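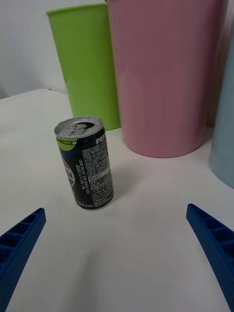 Call for participants: how people read the back of a drink label

Waltari is a small research office in Sardale. We study how people use the printed text on drinks and snacks when the text is in a language they do not read well. For our next study we are looking for 17 adults who buy their own groceries and have an opinion about them, good or bad.

What you will do

You come to our office for 2 visits. On the first visit we give you several labels, in English and in other languages, and ask you to find simple things: the amount of sugar, the size of a serving, the date. You speak your thoughts aloud while you search. On the second visit you taste plain and sweetened drinks without seeing any label, and you tell us which one you would buy. 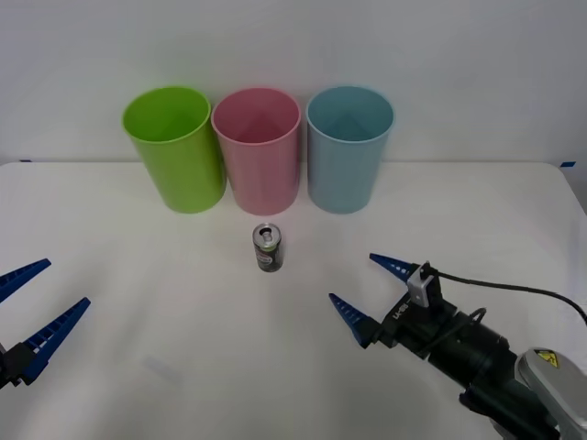
Between the visits we ask you to keep a short shopping diary. You write down what you bought to drink and if you looked at the label before paying. One line per day is enough, and spelling is not important — we also make mistakes in ours.

Who can take part

You are 18 or older and you live in Sardale or in Likwood. You can read everyday English. Other languages are welcome but not required. Please do not apply if you have diabetes, a food allergy, or if you work for a company that makes or sells drinks. If you wear reading glasses, bring them with you, the letters on some labels are very small.

What you receive

You get a gift card for the Moreira grocery store after each visit, and we pay your bus ticket. If you decide to stop after the first visit, you keep the first card. You do not have to give a reason.

How to apply

Write to us with your name, your age, the languages you read and the days when you are free. You can also leave a note at our front desk, on floor 3. We accept applications until Wednesday, September 9, 2020. We answer every message, also when the group is already full — in this case we can put you on the list for the study in April, if you wish.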